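Ticket 2265
Opened: 2021-11-10
Reported by: Leszek Ziółkowski
Product: Gondero newsletter plugin, running on Baran hosting
Status: Pending customer

Scheduled newsletter stops partway through the subscriber list. The list has 1587 addresses. The send log ends at 422 and the job is then marked complete. No error in the admin panel. Same result on a second try with a plain text message.

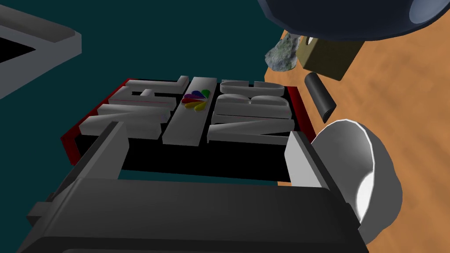
Last good send was in May. The site moved to the current Baran plan after that. Plugin settings were exported from the old server and imported on the new one without edits.

Reply from support:
Please check the batch size under Delivery and tell us what the cron entry looks like. Also turn off the Dinach cache module and run one send to a test list. 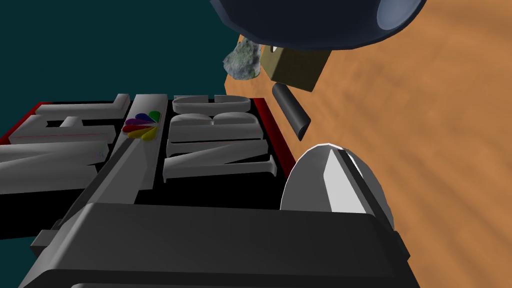 Batch size is 200. Cron runs the sender every five minutes. With Dinach off, the test list went out in full. With it back on, the log stopped after the third batch started. I cleared the cache folder between runs and it made no difference.

Reply from support:
The cache module is holding an old copy of the queue status page, so the sender reads "finished" and quits. Add the queue path to the Dinach exclusion list, save, then restart the job from the last logged address. Do not use Resend All or the first group will get it twice.
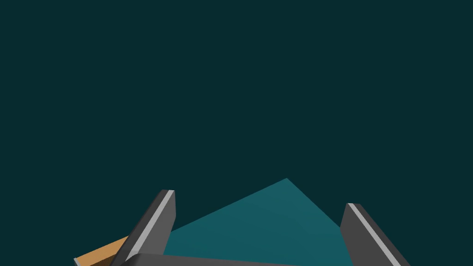

Exclusion added. Restarted from the last logged address. Job is still running, past the old stopping point. Will post the final log when it ends. Please leave the ticket open.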